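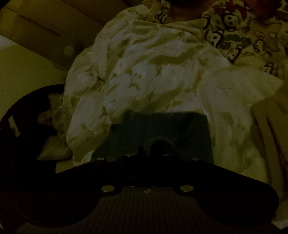

Pince portative Odent : point d'avancement de mars

Rédigé par Ignacio Bustamante pour le fonds Quintana, 15/03/2023

Où nous en sommes

La deuxième version de la pince est assemblée et elle tient bien en main ! Bonifacio Valcárcel a redessiné tout le corps, plus large que l'ancien, avec des lobes arrondis de chaque côté et une zone striée au centre. Sur la première version les doigts glissaient au bout de quelques minutes, et on serrait trop fort sans s'en rendre compte. Les deux vis métalliques restent accessibles par l'arrière, ce qui nous évite de tout démonter à chaque réglage (j'y tenais beaucoup).

Le corps sort de l'imprimante de l'atelier partagé Stiltell en 16 heures. Nous en avons raté 2 avant de trouver la bonne orientation sur le plateau, la pièce se décollait toujours du même côté.

Essais sur le linge

Nous avons commencé par ce qui nous faisait le plus peur : le textile. Une couette blanche toute froissée, du tissu imprimé de têtes de singes, un petit oreiller, bref, une chambre comme elle est un matin ordinaire. Les plis changent à chaque prise et c'est passionnant à travailler. Nous avons enregistré 90 prises à la main, que Bonifacio est en train de trier. La lumière faible nous gêne encore pour le suivi des bords, surtout quand le tissu est clair et uni.

Dépenses

Sur les 600 euros de la deuxième tranche, l'essentiel est parti en filament, en visserie et dans le roulement commandé chez Sturnow. Le roulement est arrivé avec du retard mais il est très bon, le jeu que nous avions dans l'axe a disparu. Les factures sont dans le dossier partagé.

Ce qui vient

D'ici la fin du mois, nous voulons reprendre l'ouverture des mors, encore un peu dure pour les petites mains, et alléger le corps si l'impression le permet. Bonifacio aimerait aussi essayer une matière plus souple sous la paume. Nous aurions besoin de votre accord pour déplacer le reste du poste « outillage » vers les consommables, si possible avant la prochaine commande.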